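Notes for the admissions prep talk, 10/25/21
Speaker: Leokadia Borkowska

Slide 1. Do prep courses work?

Start with the brochure line: "Students gain 9 points on average." Read it out slowly. Ask the room who was averaged. Wait for an answer, even if it takes a while.

The 9 points comes from Moya's own page. They enrolled 300 people and report on 153 of them. The rest didn't send in a score. Would you, if yours had gone down?

Slide 2. What the money buys

Full package is $2,289. Included: recorded lectures, a question bank, two marked essays, a "study coach." I asked Moya what training the coaches have and got a link back to the sales page.

Zuslow sells nearly the same bundle without the coach. Baltazar Zavala took both, a year apart, and says the physics handouts had the same typo in the same problem. (He's fine with me using his name. Don't go into his scores.)

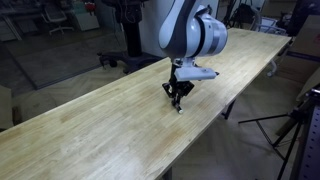

Slide 3. The practice test trick

First practice test is hard. Last one is easier. Everybody improves. I can't prove it's on purpose, so say that plainly. But Rohani Lumbantobing sat the Cisix first and last tests in the same week in September, with no studying in between, and her score still went up. One person, so don't oversell it.

Slide 4. When I'd pay anyway

If you've been out of school for years and have forgotten your chemistry, a course with fixed dates may keep you going. I'd still try the library books first. Chemistry hasn't changed much.

Ask before paying:
- Can I see one full lecture, start to finish?
- Who marks the essays?
- What does "access for a year" mean if the test date moves?
- Is the refund in cash or in credit?

Jadwiga has the handout with these on it. Skip slide 5 if we're past the half hour, and take questions from the back row first.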